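Station changeover notes, part 4
October 13, 2025

The wipe-down station at Prillberg has now been on the arm for a full quarter of shifts, and the training side has changed more than the floor side. Kátia Mendonça used to walk new kitchen staff through the cleaning sequence. Since March she has spent most of her hours editing that same sequence in Kutach, our simulator, and checking what the arm does with it.

Her working unit is the episode. An episode is one counter, one tool, one starting layout. The current set holds 954 of them. She reviews them in batches of 49 and tags each one pass, fail or unclear. Unclear goes back to the layout queue.

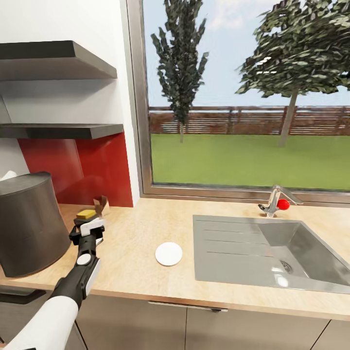 Sponge task in the simulator, arm at the left end of the counter, plate still out.

Plates are the main source of failed episodes. A person lifts the plate, wipes, puts it back - no one ever wrote that down. The arm needs it as a separate step with its own grasp, and the old training sheet had one line for the entire counter. The new sheet has 10.

What changed for the crew: the closing shift lost the wiping and gained the exceptions. When the arm stops, someone clears the obstacle, logs a code in Ratatico and restarts. Two of the closers like this. One asked to move to prep and did. Pay grades were left as they were, which I think is wrong given the logging work, and I have said so to Figueiredo.

Next item is contact force on the draining board. The grooves need a different stroke direction from the flat sections, and the present controller uses one setting for both.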